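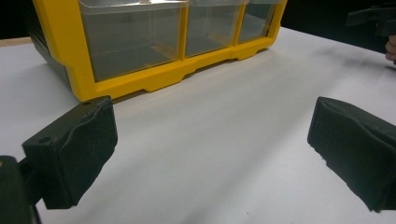
Figure 3. Clear plastic drawers in a yellow storage organiser on a white tabletop.

4.2 Length and content of the notices

The corpus holds 821 death notices printed in the Lendton weekly paper and its Novevby edition. Notices that gave only a name and the time of a funeral were set aside, which left 343 for close reading. Both authors read every notice and coded it for family members named, place of birth, work, religion, and the words used for the death itself. Where the two codings differed, the notice was read again together and a single code agreed.

The verb "died" was used less often than we had expected from Egger's earlier study of the Colivlow parish newsletters. Families in Lendton preferred "passed away" or "fell asleep", and the second of these was found mainly in notices for church members. In Novevby the plain form was more common, also among churchgoers. We cannot say whether this was the families' own choice. The Kramer funeral home, which handled most burials in Novevby, gave relatives a printed form to fill in, and its wording is easy to recognise in the notices.

Work was mentioned in 82 of the notices for women. In most of these it was a job held before marriage, given in one short sentence between the schooling and the wedding. Notices for men tended to name an employer and a length of service, and sometimes a foreman or a union branch. Voluntary work was coded separately and is dealt with in section 4.4.

Surviving relatives were nearly always listed in order of age, with husbands and wives in brackets. Grandchildren were named in the longer notices and given as a number in the shorter ones. In 11 notices a pet was listed among the survivors. Plattner coded these as family members and Egger did not; we kept Plattner's coding, as the animals stood in the same sentence as the children.

Notices printed in July were shorter than those from the rest of the year. The paper ran fewer pages in that month and charged by the line as usual, so the cause may lie with the editor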